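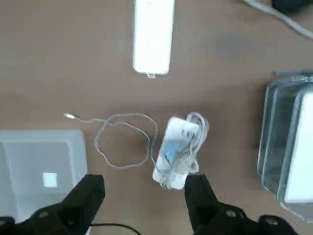

Ground control for a small corridor survey

Aug 15, 2018

I promised a write-up of the Lovstead job once the deliverables had gone out, and they went out last night. The site is a disused railway cutting, narrow and steep, with trees on the west bank. The client wanted a terrain model good enough for drainage design. We flew it with the Jovix scanner on the usual airframe, in two passes, one in each direction.

My first control plan was wrong. I had put all the targets along the old trackbed, where it is easy to walk and easy to set up a tripod. Hermine Fankhauser looked at the plan before we left and asked what was going to hold the roll. A line of points down the middle of a corridor tells you a lot about height and very little about tilt across it. We moved half the targets up to the bank tops, which cost us most of a morning and one pair of trousers.

We ended up with 17 targets. Each was observed twice with GNSS, with a gap of at least an hour between the two. The cutting blocks a good part of the sky, and at the north end the two heights for one target disagreed by 86 mm. I levelled that one in from its neighbour and threw out both GNSS heights.
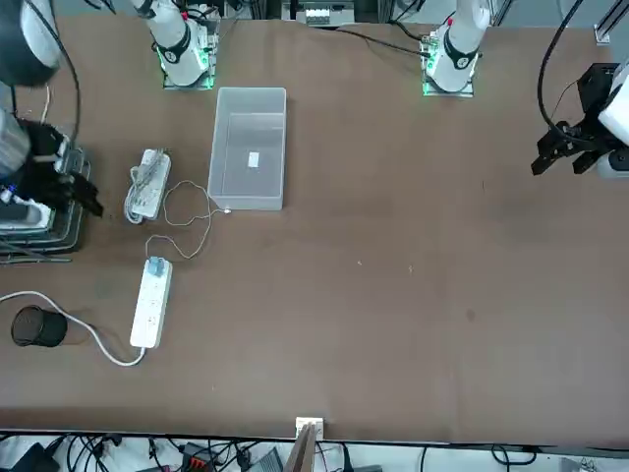
The two arms and the large table.

Processing was mostly uneventful. The trajectory was computed forwards and backwards and the two solutions agreed well, apart from the turn at the southern end, where the aircraft banked harder than I had planned. I cut the turns out before strip matching. I used to leave them in and let the software weight them down, but the errors leak into the boresight values and then you spend a day chasing them.

Before strip adjustment the two passes showed a height offset of 16 mm on the trackbed, and more on the banks, as you would expect from a small roll error. After adjustment the trackbed difference was down in the noise. The banks were better but still patchy, and most of what is left looks like bramble. The ground filter in Demchenko treats dense low bramble as ground if the slope setting is high enough to keep the bank itself. I tried several settings and then drew the worst areas by hand as low-confidence polygons, 663 square metres in total, and delivered them as a separate layer.

The check points were kept out of the adjustment and were all on hard surfaces. I have said so in the report. A figure from ballast and concrete says nothing about a bank covered in scrub, and the client's drainage people need to know which is which.

Next month's job is at Fullov, which is wider, flatter and mostly grass. I intend to draw the control plan with the cross-section in front of me this time – and to bring the level from the start. I still need to sort out a lighter tripod.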